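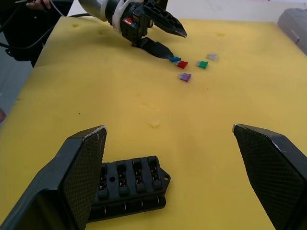 I take the 23 bus in Plarncombe most mornings, so when a clip from it landed in my feed I knew the seats before I knew what I was watching. You've probably seen it by now. A man refuses to move his suitcase, a woman with a cane is left standing, and the whole back half of the bus starts yelling at him.

It runs for 17 seconds and it's not pretty. He shouts something I won't repeat, kicks the case into the aisle, and a teenager in a school hoodie drags it up to the front. The driver pulls over by the Gravora store and opens the doors. Then the clip just ends -- no idea who filmed it.

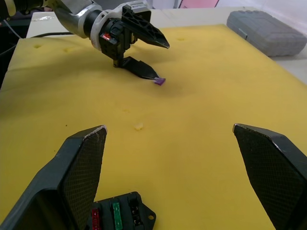 A small purple piece held at the tip of a gripper, over a yellow pad.

Flekent, the company that runs our buses, put out a statement before lunch. It says the man got off without being asked twice, that no one was hurt, and that the woman was given a seat and got to her stop at Åberg Square okay. Police say they talked to 2 passengers and don't plan to charge anyone.

I asked Flekent if there's a rule about bags on seats. There is! It's been on the little sign behind the driver for years, and I've ridden past it half asleep every single time. Large bags go in the rack by the middle door or between your feet. The rack holds maybe three suitcases if you're lucky, and on the airport run it's full before we're out of downtown.

The company says bigger racks are coming in June on the newer buses. Riders I talked to at the stop this morning weren't that impressed. One told me she'd rather have a second bus at rush hour (same here), and another said the kid in the hoodie ought to get a free pass for the year.
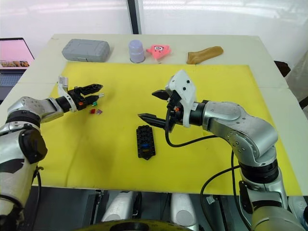
Two robot arms above a yellow mat, with three small pieces lying on it.

Flekent wants anyone who was on board to call its customer line or stop by the ticket office, which is open until 3 p.m. I'll update this if the company gets back to me about the free pass.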